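3.2 Surface wear and cleaning habits in shared rooms

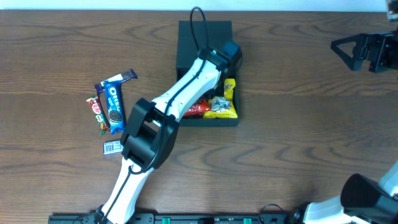
Figure 2. Tabletop with a warm brown, wavy wood-grain pattern; a black open-topped tray stands near the far side.

The second part of the study dealt with how people look after tables they do not own. We sent a short form to 262 users of shared workrooms in Plodari and Skikus and asked how often they wiped the table they used, what they wiped it with, and who they thought should do it. The form was open until the end of May.

Most replies named water and a cloth. A smaller group used a spray cleaner, and 13 people said they had never cleaned a shared table at all. Users of tables with a strong grain pattern (see Figure 2) reported marks less often than users of plain white tables. We do not take this to mean that the tables had fewer marks. Heiskanen and Adomaitis found the same gap in their earlier work on office kitchens and put it down to pattern — stains are harder to pick out on a busy surface.

To check this, Ona Adomaitis went through 861 entries in the room logs kept by the two sites. Complaints about stains came mostly from rooms with plain tables, while complaints about sticky surfaces were spread evenly. Touch seems to matter as much as sight here. Entries with no room number were left out of the comparison, and so were those written by cleaning staff, which are treated in Section 3.3.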